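Über uns

Plavitz ist ein kleines Atelier für Buchstaben und Schriftzüge. Wir schneiden, färben und montieren Lettern für Schaufenster, Klassenzimmer, Messestände und Feste. Angefangen haben wir vor 9 Jahren mit einem einzigen Tisch und einem Messer, das Vaughn Schumacher bis heute in der Schublade aufbewahrt. Inzwischen verlassen im Monat etwa 300 Buchstaben unser Haus, im August weniger.

Wir sind zwei Personen in der Werkstatt und zwei im Büro. Vaughn zeichnet die Formen, Embla Lie mischt die Farben und ist streng mit dem Rosa. Um Anfragen und Termine kümmern sich Tamsin Abernathy und Unai Rivas. Wir kommen aus verschiedenen Ländern, deshalb sprechen wir bei der Arbeit ein Deutsch, das nicht immer im Lehrbuch steht. Bitte haben Sie keine Scheu, uns zu korrigieren.

Was wir machen

Unsere Lettern gibt es in den Reihen Vunano und Hida. Vunano ist rund und weich gezeichnet und wird gern von Kindergärten bestellt. Hida hat strengere Kanten und ist für Firmennamen gedacht. Jeder Buchstabe kann eine eigene Farbe bekommen, auf Wunsch auch eine Kontur in einem anderen Ton. Die Kontur empfehlen wir besonders dann, wenn der Untergrund dunkel oder unruhig ist. Auf Lager haben wir 200 Farbmuster, die man vor der Bestellung ausleihen darf.

Bei kurzen Wörtern mischen wir gern Groß- und Kleinschreibung. Ein großer Anfangsbuchstabe und danach kleine Lettern geben dem Wort einen Rhythmus, und eine zweite Zeile in Großbuchstaben hält das Ganze unten fest. Auf schwarzem Grund wirken Weiß, Gelbgrün und Hellblau sehr klar – auch bei Deckenlicht. 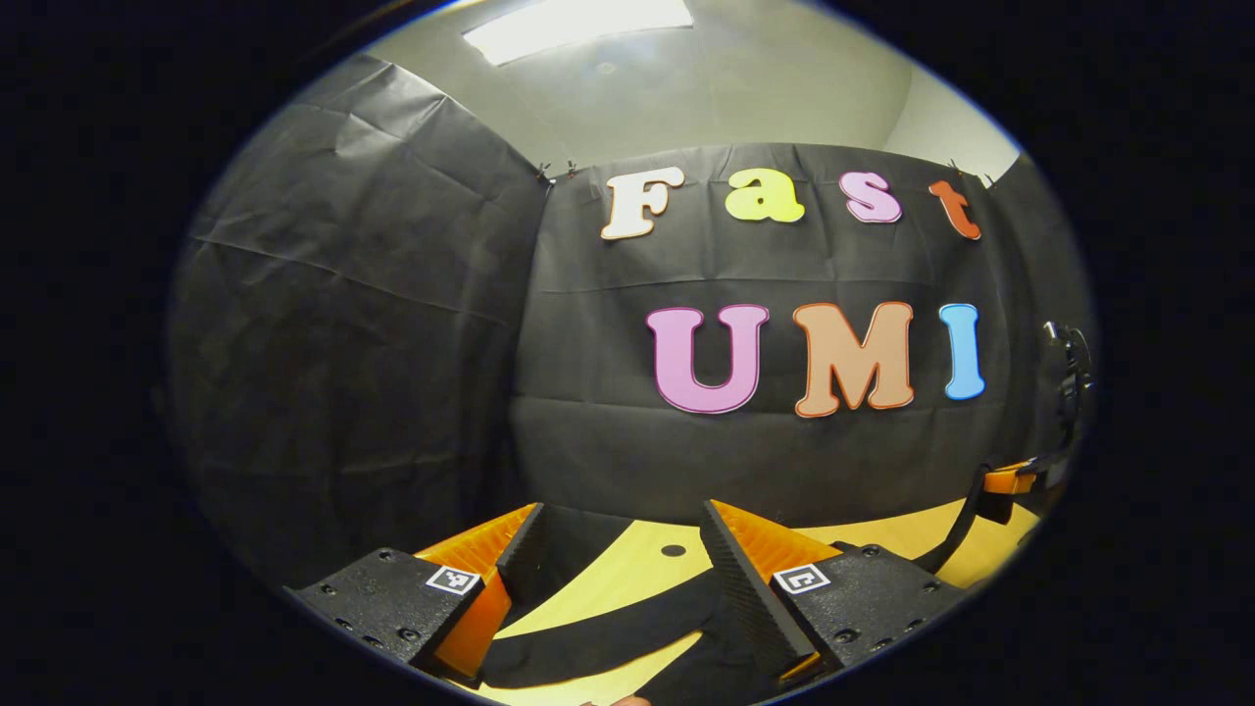 Otis Wojcik schrieb uns, er habe zuerst alle Buchstaben in derselben Farbe bestellen wollen und sei jetzt froh über die bunte Zeile, nur die Abstände hätte er sich ein wenig enger gewünscht. Diese Bemerkung haben wir ernst genommen. Seitdem legen wir jeder Bestellung eine Schablone aus Papier bei, auf der die Abstände in 2 Varianten eingezeichnet sind, eng und weit.

Besuch und Kontakt

Das Atelier liegt im Hinterhof der alten Druckerei Mbeki, Eingang links neben der Rampe. Vormittags ab zehn Uhr ist fast immer jemand da. Wenn Sie einen Schriftzug besprechen möchten, bringen Sie bitte die Maße der Wand mit und, falls möglich, ein Stück vom Untergrund.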